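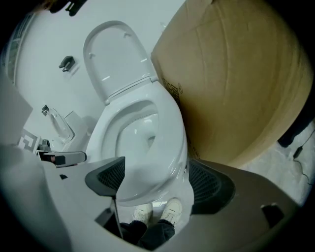
Holger Strand asked before anything else whether we must buy all the grippers at once, or whether the money can be divided over two budget years. It can be divided, and for a small group like ours I would recommend it.

I have put on this page a few pictures for colleagues in Tustau who are planning the same purchase. Our limit was 2,000 dollars for each pair of hand-held grippers, with cables and spare finger pads in the price.
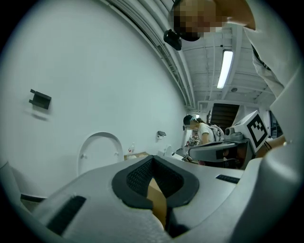
The finger pads are the part we had budgeted too low. We set aside 400 dollars for the year and Njål Tangen now asks for 611. I think he is right, so please put this line higher in your own plan. Printed marker cubes are cheap and we order up to 50 at a time.

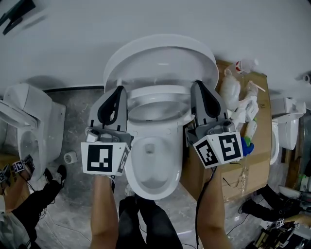
Two grippers at the toilet, lid up. Cleaning supplies are a separate budget line.

Contact: Vidar Haugland, Brekke | © Brekke | Back to top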